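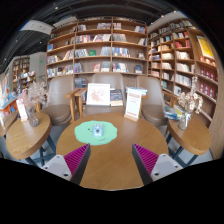 What is the Gethin gripper?
A two-fingered gripping tool held in the hand, built from printed parts and ordinary screws by hobbyists at home or in a shared workshop, and used to record how a person picks things up so that a robot arm can later be taught the same motions.

Gethin gripper

The Gethin gripper, often just called the Gethin, is an open hardware design for a hand-held gripper with a wide-angle camera. It was first drawn up by Mererid Gwilliam at the Pekorum shared workshop in Evness and is now maintained there with Isabelle Lavoie, who wrote most of the build notes. The design is known among home builders for its soft ribbed fingers, its forgiving assembly, and the remarkable range of places its owners have carried it.

Origin

Gwilliam started the project after building a desktop arm that worked well but had nothing useful to learn from. Driving the arm with a game controller was slow, and the recordings were jerky. Her first hand-held version was a pair of kitchen tongs with a camera taped above the hinge. It produced better motion in one evening than the controller had in a month, and the tongs still hang over the Pekorum workbench.

The second version replaced the tongs with a trigger and two sliding plates. Lavoie joined at this stage and redrew the slide so that it could be printed flat without supports, a lovely piece of work that cut the number of failed prints dramatically. The drawings were released to other builders in November, under the name Gethin.

Design

Each finger is a ribbed triangle printed in flexible filament. When the inner face presses on something, the ribs let the finger bend toward the load and wrap partway around it, so a light squeeze will hold an egg, a marker, or a small figure equally well. The inner face takes a strip of dark grip material. Builders choose their own filament color, and magenta has become a favorite because it stands out so clearly against wood, carpet, and most tabletops.

The fingers fasten to a pair of flat mounting plates with rounded corners. Three screws or holes show on each plate. The pattern is mirrored from left to right, and fitting the plates on the wrong sides is the classic first-build mistake: everything bolts together nicely and then the tips refuse to meet.

The camera sits behind the fingers with a very wide lens, giving a round picture with black corners. Both fingertips stay in view, along with a great deal of the room, and the software uses that background to work out how the hand is moving. Busy backgrounds help. Full bookshelves, patterned rugs, and cluttered benches all track beautifully, while a bare white wall tends to make the path drift.

Building one

A complete set of parts fits on an ordinary home printer. The fingers should be printed slowly, on their sides, with the filament dried first. Lavoie's notes suggest making one spare finger, and most builders who skip this end up printing it later anyway. The slide needs light sanding, then a little dry lubricant. No soldering is required for the standard version.

After assembly the trigger is squeezed fully and released while the camera runs, which gives the software the open and closed positions. The calibration sheet is printed on plain paper and taped to a table.

Recording and use

Recordings are processed with Flesari, a small program written by Pekorum members. It tracks the camera, measures the gap between the fingers, and saves both as a path the arm can follow. Practice usually begins with small, light objects on a flat mat, where the tips can come in low from either side.

The shared collection held 2393 recordings as of January 25, 2024. Flesari's own starter set of 500 is enough to get a desktop arm reaching for a block, and watching that happen for the first time is a real thrill for anyone who sanded the slide themselves.

Variants

The Gethin Long has extended fingers for reaching into boxes. The Gethin 2 swaps the trigger spring for a rubber band and is easier to repair. A left-handed body was added by request, and uses the same fingers and plates as the standard model.

See also

Flesari
Pekorum workshop
Flexible filament printing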